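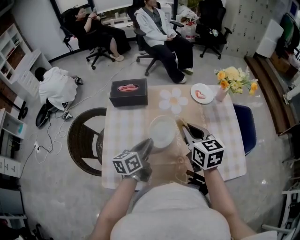
According to Chunhua Fan, a tablecloth should be judged with the dishes already on it, as a pattern that looks busy in the shop tends to settle once a bowl and a plate cover part of it. Other writers on table setting prefer to choose the cloth last. Both approaches are common in the home, and neither is a fixed rule.

Checkered tablecloth

Reading time: 4 minutes

A checkered tablecloth is a table covering with a pattern of squares in two or more colors. It is used on kitchen and dining tables, at picnics, and in small restaurants. The squares may be woven into the cloth with colored yarn or printed on one side. Strong contrasts such as red and white are the best known, but pale versions in beige, cream, and white are also widely sold for everyday use. Some have a second design, often flowers, laid over the checks.

Woven and printed checks

In a woven check, bands of colored yarn cross each other at right angles. Where two bands of the same color meet, the square is solid. Where a colored band crosses a white one, the square is a lighter mixed shade. The pattern shows on both sides, so the cloth can be turned over.

A printed check is applied to finished fabric or to a plastic-coated sheet. The back is usually plain. Printing allows curved shapes, shading, and large motifs that would be slow or costly to weave. Daisies are a frequent choice, as the white petals and yellow center stay readable against soft colors. On a cloth meant for a small table, a large flower may be printed only a few times, and its position then depends on how the cloth is laid.

Size and shape

Square tables are normally covered with a square cloth. The part that hangs over the side is called the drop. For daily meals a short drop is preferred, because a long one catches on knees and chair arms. A cloth cut to the size of the top has no drop at all and needs a heavier or coated material to stay in place.

Checks make a crooked cloth easy to notice. The usual method is to line up one row of squares with the edge of the table and then smooth the cloth toward the opposite side. Lawal Odukoya's household guide "The Plain Table," published by Ferrand, advises starting at a corner instead, on the grounds that two edges are then set at once.

Dishes and flowers

Plain white dishes are often paired with checks. A bowl is commonly placed in the middle of the table when food is shared, with plates nearer the people eating. On pale cloths, white dishes stand out less, and color is supplied by the food, napkins, or a vase.

A small vase is generally moved to a corner or to the far side during the meal. Yellow and orange flowers with some green leaves suit beige and white, and a pink vase adds a third color without covering much of the pattern. Low bouquets are preferred at tables where people sit facing each other. Yetunde Bako, in a May column for Unlow, recommended taking one color from the cloth and repeating it in the flowers.

Boxes for tissues or napkins are also kept on many family tables. Dark ones contrast sharply with a light check and are usually set near an edge.

Chairs

A patterned cloth does not require matching chairs. Woven rattan, painted wood, and upholstered chairs are all used with checks, sometimes at the same table. Navy blue and dark brown are common partners for beige. Chairs with high arms may push the drop out of line when tucked in.

Care

Cotton and linen checks are machine washed, with dark colors washed separately the first few times. They are ironed slightly damp, following the lines of the squares so that the pattern is not pulled out of shape. Polyester blends need little ironing. Coated cloths are wiped with a damp sponge and mild soap, and should be rolled for storage, as folding can leave permanent creases.

Oil and sauce marks are treated before washing. Bleach may dull the darker squares and is avoided on printed cloths. Hot pans should be set on a trivet, especially on plastic coatings, which can soften or stick.

See also

Gingham
Oilcloth
Place mat
Centerpiece
Table runner
Napkin folding

Recently updated

Rattan chair
Soup bowl
Bud vase

Last edited Jul 16, 2026
Contact the editors | © Ruritz Home Encyclopedia | Back to top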